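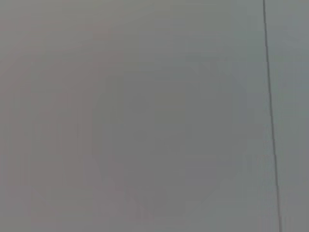 kelpgrade wrote:
Disagree with the last post on page 1. A co-production agreement between two countries does not make a film eligible for the regional fund. It makes the film count as national in both. Eligibility for Rivoswood is a separate test, and the spend rules are on a different form.

dcp_marlow wrote:
I never said automatic. I said that once you have provisional national status, the fund stops asking about the nationality of the director and writer. That was the case when we applied for Kultenberg in January. They asked for the status letter and the chain of title, and the rest was budget.

kelpgrade wrote:
Which form version? The current one has section 6 split into two parts. The second part asks for the cultural points breakdown again, status letter or not.

dcp_marlow wrote:
The old one, then. Ours had a single section 6.

tenfoursplit wrote:
Can we go back to the original question? I have a short documentary, two producing companies, one on each side, and I want to know if the subtitling cost goes under post-production or under distribution. The portal rejects the budget if the line is in the wrong place and does not say which line.

lowpass_ed wrote:
Post, if the subtitles are needed for the delivery version. Distribution, if they are made for a particular festival or territory after delivery. The portal checks the delivery date against the invoice date. If the invoice is later, it has to be distribution.

tenfoursplit wrote:
Invoice is for 3,933 and is dated before delivery. It covers two languages, one of which is only for the forum screening.

lowpass_ed wrote:
Ask the vendor to split it into two invoices. A note in the comment field is not read by the validation step.

kelpgrade wrote:
Splitting is not required. You can enter one invoice against two lines as long as the percentages add up to 100. It is under "allocate" in the line menu. We used it for the sound mix on Sakalauskas and it passed audit.

lowpass_ed wrote:
It passed validation. Did it pass audit, or has the audit not happened yet?

kelpgrade wrote:
Passed audit. The auditor wanted the allocation basis in writing, so I sent one page with running time per language.

gatefold_r wrote:
Data point from the other side. Rerkgate does not accept allocated invoices at all. If they are your second funder, you need the split invoices anyway, and both budgets have to match line by line. We had 112 lines and 8 of them had to be redone for this reason.

tenfoursplit wrote:
Rerkgate is the second funder.

gatefold_r wrote:
Then split it.

kelpgrade wrote:
Agreed in that case. I was answering for the one fund only.

dcp_marlow wrote:
On the section 6 thing, I checked the guidance notes again. The second part is headed "where applicable," and the note says it applies to projects without a status letter. So I think we are both partly right: it is on the form, but you can leave it blank.

kelpgrade wrote:
We left it blank and got it returned with a request to complete it. The guidance notes and the portal do not agree. I would fill it in. It takes an hour if you have the points sheet from the status application.

dcp_marlow wrote:
Fair enough. I would still write to them first and get it by email. A returned application goes to the back of the queue.

tenfoursplit wrote:
Vendor has agreed to reissue as two invoices. They want to know if both should keep the original date.

lowpass_ed wrote:
No. Credit note for the original, then two new ones with the current date. Check that this is still before your delivery date, or the whole thing moves to distribution.

tenfoursplit wrote:
Delivery is end of next month, so there is time. Will post the result once the budget goes through.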